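Angled steel rack for the packing room, worth it?

islatrev
We finally swapped the flat shelves at the Dradamgate unit for a stainless rack with a sloping trough and blue plastic bins, and I'm a total convert! Everything tips towards you, so you can see what's in a bin without hauling it out (my shoulders are so grateful). Three of us pack from it and the mornings fly by.

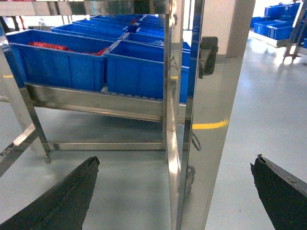 I've put the red bits on the left as they go out most, and I can grab a handful while I'm still reading the order. Anyone else gone sloped?

grimshaw_c
Looks smart, but I'd never go back from flat. You lose so much room behind a slope, and small stuff all slides to the front in a heap.

islatrev
The heap is the best part, Clem! It comes to meet you.

KeithK
With Isla on this one. We had 19 bins on flat shelves at Mollel and the back row might as well have been in London. Do wipe the posts down though, polished steel shows every thumbprint.

grimshaw_c
Fair point about the back row. Still say labels would fix it for 20 quid.

faustino_a
Love a sloped rack! Does yours wobble when the bins are full? Ours did until we tightened the feet.

islatrev
Not so far, but I'll check the feet tonight, thanks!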